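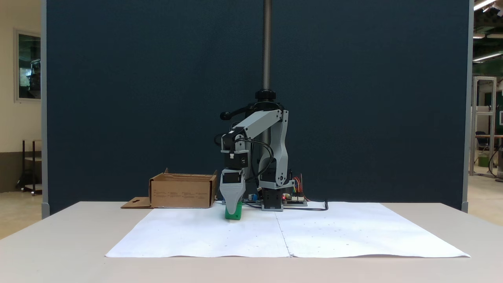

Begay wrote to us in March that a gripper should be judged by what it drops, and asked why our reports spend so many lines on the things it holds well. We have changed the reports a little after this letter. The drops now come first.

Nendden is a small test bench for light robot arms, grippers and the controllers that drive them. We do not build arms for sale and we take no commission from those who do. People send us a gripper, or two grippers they cannot choose between, and we try them on the same arm, with the same blocks and the same boxes, and write down what we find.

A usual comparison has 600 grasps, divided over 9 positions on the table. We use simple coloured blocks for the first part, then the customer's own pieces. If the customer has no pieces yet, we stay with the blocks and say so in the report.

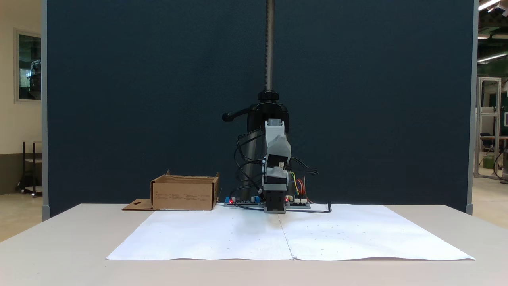
Text: Estíbaliz Segura, Nendden test bench

I started this work with one arm and a table in Mosenley. The table is still in use, and we still cover the top with white paper, so that the blocks stand out well for the cameras. Most of our arms are small ones with servo motors and parallel jaws, the kind a school or a young firm can pay for.

Controllers take more of our time than I expected. The same gripper can close softly with one board and too hard with another - we have a long note on this, which customers may have for free. The last big comparison, which we called Jerkum, was 2 controllers and one gripper, and it needed nearly 40 working hours before I was content with the settings.

You are welcome to be present when your gripper is on the bench. Please write before you send anything, and put the cable plan in the parcel. We answer in English or Spanish, mostly in the morning.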